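Sorting waste in simulation: an interview with the Hunametti team

The Hunametti project tests whether a manipulation policy can be scored in simulation before it is run on hardware. Its lead engineer agreed to discuss the method on condition that the text stay close to the numbers. 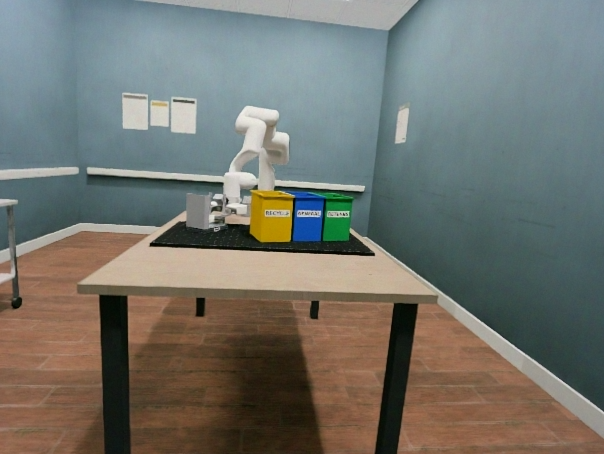 Tresley, March 8, 2026 – The benchmark task is waste sorting with a single arm and three labeled bins, one of them marked RECYCLE. "We wanted a task where the error is obvious," the engineer said. "The item is in the right bin or it is in the wrong one."

Each policy was run for 3,000 simulated episodes, with 20 starting layouts. Of 286 episodes flagged as failures in the final set, 63 were traced to the renderer. The remainder were grasp or placement errors.

"Shadows were the largest single cause," the engineer said. "A soft shadow on a pale tabletop changes the pixel values enough to move the predicted grasp point."

The Wynne renderer, used since May, lets the team vary light direction and surface grain separately – the earlier one tied them together.

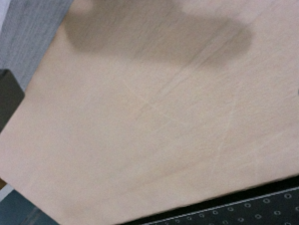

Close views and surface texture

Views near the tabletop are scored separately. "Grain gives the network edges that mean nothing," the engineer said. "We randomize it and check whether the output moves." A second site at Nutham will repeat the runs with the same layouts.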